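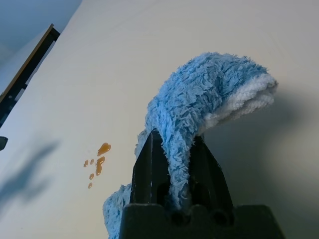 FOR IMMEDIATE RELEASE

Relell puts out new setup and care routine for two-arm wiping cell

MORNPORT, August 31, 2021 — Relell today released a revised setup and maintainance routine for the Sesholm cell, its two-arm tabletop station for cloth handling and spill wiping. Free to all current Sesholm owners. Covers fingers, pads, wrist cables, tabletop and the daily check. Replaces the April version in full.

The main change is the finger check. Under the old routine, operators looked over the gripper fingers once a week. Now it's every morning, before the first cloth goes in. Shaggy microfiber sheds, and loose fibers work their way down toward the finger mounts. Left there long enough, the fingers stop closing square and the cloth slips on the upstroke.

"We ran the test cell for 3,324 wipe cycles and logged every dropped cloth," said Zsolt Sipos, service lead at Relell. "First one we could blame on lint was at 2,832. After that they came pretty quick. So, clean the mounts. Takes 12 minutes for both arms, less once you have done it a few times."

Steps for the morning check, in order:

Power down both arms and wait for the brake light.
Brush out the finger mounts with the dry nylon brush. No compressed air, it drives fibers further in.
Wipe finger faces and pads. Replace any pad that has a lifted corner.
Check the wrist screws by hand. Snug only.
Clean the tabletop, including old smudges.
Power up, open and close each gripper 10 times with no cloth.
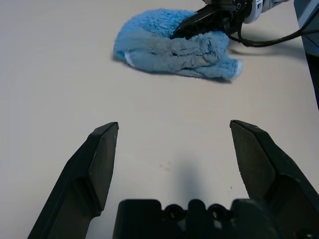

Reach and cable routing get their own section this time, as most service calls to Relell come from there. Both arms have to work the same cloth without getting in each other's way, so the home points are now set by hand, one arm at a time. One gripper goes down into the bunched towel and presses, the other waits fully open over bare table with its fingers clear. While the first arm is down, look at the cable. It should run off the wrist and across the table in an easy curve, the way the black one does here, and stay out from under the cloth. If it pulls straight at any point, add slack at the base and run teh move again.

Smudges on the white top matter more than they look. The cell finds spills by color against the tabletop, and an old brownish mark can read as a fresh one. Plain water first, then the approved cleaner. Let it dry fully.

Replacement finger pads and brushes ship from Unnithan, Relell's parts partner. Orders in by noon go out same day. Delivery around four days for most customers.

Printed copies of the routine on request. Owners with custom fingers should contact Relell service before changing home points.

About Relell
Relell builds and services small robot cells for cleaning and cloth handling. Based in Mornport.

Media contact: Relell press desk, Mornport

###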